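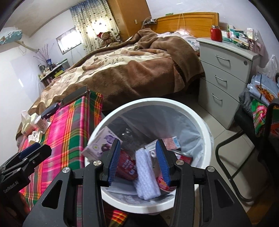 The Spare Nose

The rain came to Hukden at one in the morning, and it came sideways.

Floor Verstraete stood at the edge of the garage with her helmet already on, although her stint was still 4 laps away. She liked to be ready too early. The other drivers made small jokes about it. Her father had raced karts with her for ten years, and he always said that a driver who runs to the car is already slow.

"Sit down," said Holger Engström. He was the team manager and he had not slept either.

"I sit for the next two hours. Now I stand."

He shrugged and looked back at the screens. Car 900 was third in class, which was better than anybody in the team had said aloud. The number was the idea of the owner, old Mr. Claeys, because his first shop had stood at number 900 on a long road out of the city. The organizer did not like three digits, but Mr. Claeys wrote letters until they gave up.

On the radio there was only breathing for a while, and then the voice of Lev Stasiv.

"Much water at the bottom. Where the bridge is. Very much water."

"Do you want the full wets?" asked Holger.

"I want to think one lap."

"Think half a lap."

Floor smiled inside her helmet. Lev was the oldest of the three drivers and he answered every question as if it was a question about marriage. But he had never put a car in a wall at night. She had done it once, at Standia, in dry weather, with nobody near her. She still knew the exact sound.

Mathis Aubert came past with two tires on a trolley and his hood pulled low. He was the chief mechanic, and he had built the front of this car with his own hands after the accident at Standia. They had one spare nose. It hung on the back wall of the garage in a gray blanket, and Mathis touched it each time he walked by, the way people touch a door to see if it is locked.

"You will not need it," Floor told him.

"I did not say anything."

"You touched it again."

"It is a good blanket," said Mathis.

Lev came in at the end of that lap. The car stopped well, a little to the left of its marks, and the noise in the garage became very big and then very small, as it always does when people have work to do. Lev climbed out with his knees first. Floor pushed past him and dropped into the seat, and he leaned in to help with the belts. Water ran from his chin on her gloves.

"At the bridge, stay away from the white line," he shouted. "Go wide. It looks wrong, but go wide."

"How wide?"

"Until you are afraid. Then a bit more."

He hit the roof two times with his palm and was gone, and she was rolling.

The first lap she drove like somebody carrying soup. The lights of the car in front were only a red color in the air, without edges. She found her braking points by the sound of the wheels, and by a marshal post which had a yellow lamp. At the bottom of the hill the bridge came, black on black, and she went wide. It looked wrong. She was afraid, and then she went a bit more, and the car held the road.

"Good sector," said Holger.

She did not answer. On the fifth lap she caught the silver Hanitus car that was second in class. Abilio Sepúlveda was driving it. She knew this without asking, from the way it moved late and all at once. Abilio had been her teammate for one season when they were both nineteen and had no money. They had shared a van, a stove and one good jacket. He had gone to Hanitus in May of that year. He told her by telephone, and they had been polite to each other since.

For six laps she looked at his rear wing.

"You are faster than him," said Holger. "But we are happy with third. You understand me? We are happy."

She understood him. She thought about the gray blanket. She thought about Mr. Claeys, who was asleep in a folding chair behind the tires with his cap on his face, and who had sold a part of his house for this season.

Then they came down to the bridge together, and Abilio stayed on the white line.

It was a small thing. The back of the Hanitus stepped out, came back, and stepped out on the other side. There was room on the left, where she was going anyway, wide and afraid. She did not brake and she did not turn more. She only kept the wheel where Lev had told her to keep it. The silver car slid behind her in the mirror, straightened itself, and put its lights on her again.

He flashed them one time. He did not flash them to be angry. She knew the difference, from the van years, when one flash in the parking lot meant that the stove was warm.

"Second," said Holger. His voice was not quite normal. "Floor, you are second. Now we are happy with second."

"I heard you the first time."

"It was another number the first time."

She laughed, and it made her visor white for a moment, so she stopped. There was an hour and a half left in her stint. The rain did not become less. In the garage, as Lev told her later, Mathis had taken the blanket down from the nose, looked at it carefully from both sides, and hung it up again. Then he woke Mr. Claeys, who asked if something was broken.

"No," said Mathis. "Come and look at the screen."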